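Friday, February. Bench notes, container sorting

Continuing the sort-and-clear task. The chore as written: drink containers on the table go into the two cups, gray and yellow-green, one container per cup, and whatever doesn't fit stays outside and gets reported. It is a stand-in for clearing a break room table, which is what De Haan keeps asking for. They would like a yes or no on "can it tidy up" by the end of the month. I would like to give them a table of conditions instead.

Policy is the Prindura checkpoint trained on 2,000 demonstrations, no fine-tuning since. Tape marks stay where they are until the series is finished. Anyone who needs the table for something else, please work around them or write down what moved.

Layout for the mixed set is two cups at the back, with cans and a bottle in front of them, one can on its side.

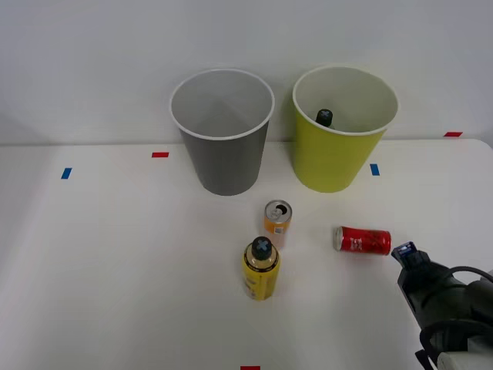 Can a machine clear a table without somebody watching it yet? For a known set of containers on a bare surface, it can do part of the job, but a person still has to deal with whatever has tipped over, leaked or landed in an odd spot.

The can on its side is the case I care about. An upright can is a vertical cylinder and the grasp is the same from any direction. A lying can has one good approach, across the short axis, and the wrist has to turn to meet it. If the turn is late, one finger lands on the wall before the other and the can rolls. Jilard's planner treats the two cases separately and picks the wrist angle first. The Prindura policy has no such step and has to get there from the demonstrations, of which 46 contain a lying can. I don't think that is enough, and I'd rather collect more of those than add further upright ones.

Open cans are a separate problem. Thin aluminum walls dent at a grip force the bottle doesn't notice. Current force limit is set for the bottle. Left it alone today so the series stays comparable, but it should come down before anything with liquid in it goes on the table. A household can is rarely quite empty.

Wrist view for single-can approaches, Coke Zero can, fingers open: 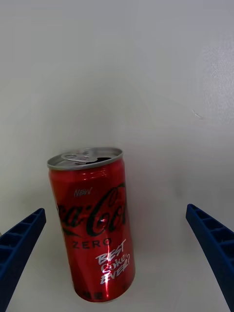

Next item is the closing trigger. At present the fingers close on estimated distance alone, with a 4 mm margin. That works on matte surfaces. Glossy red and bare metal both give highlights that shift as the wrist moves, and the distance estimate shifts with them. Two options: fix the lamp and accept that the result only holds under that lamp, or close slowly and stop on contact. The second costs time per pick but would carry over to a kitchen — nobody is going to relight a kitchen for us. Reneo has a finger pad with contact sensing that should fit the existing mount. Quote requested.

On the larger question, my view hasn't moved much. Picking is close to usable. Deciding what counts as finished is still ours: whether a cup that already holds something is full, whether a can with an open tab is trash or somebody's drink. None of that is in the training data and De Haan hasn't specified it either.

To do:
Record 6 more lying-can layouts, varied angle, same tape marks.
Lower force limit on a copy of the config, bottle and cans both.
Ask De Haan for a written rule on part-full containers.
Check wrist cable slack at full rotation before the next run.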